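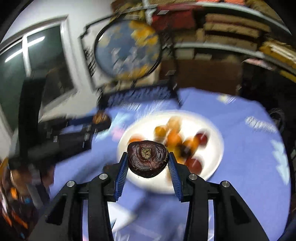

Fruit after dinner, Cudley.

**1/** Six months of living in Cudley without a car. A few people asked how the grocery shopping works, so I wrote it down.

**2/** The nearest full-size supermarket is the Stellora in Sakberg. It's 9 miles away. The bus goes once an hour and the last one back leaves before seven. I have missed it once.

**3/** I go every other week with a folding cart and two backpacks. Canned goods, rice, oil and detergent go in the cart. Bread rides on top. Eggs I buy in town now, after one bad trip.

**4/** For the weeks in between there's the corner store on Long Street. Milk is higher than at Stellora, onions and potatoes are the same. Fruit is hit or miss – some days only bananas, some days things I have to look up before I can peel them.

**5/** Delivery: Stellora will come out to Cudley if the order is over $100. I can't get there on food for one person. My neighbor and I have split an order 3 times. It takes some texting but it works.

**6/** Money. I added up the bus fares, the delivery fees and the cart and compared them with what I spent on the car over the same stretch last year. I'm $1,175 ahead, mostly insurance.

**7/** What I'd change: buy the cart with the bigger wheels. The small ones catch on every sidewalk joint between the bus stop and my door.

**8/** The summer timetable starts in July and adds a later bus. I'll post again once I've tried it with a full cart.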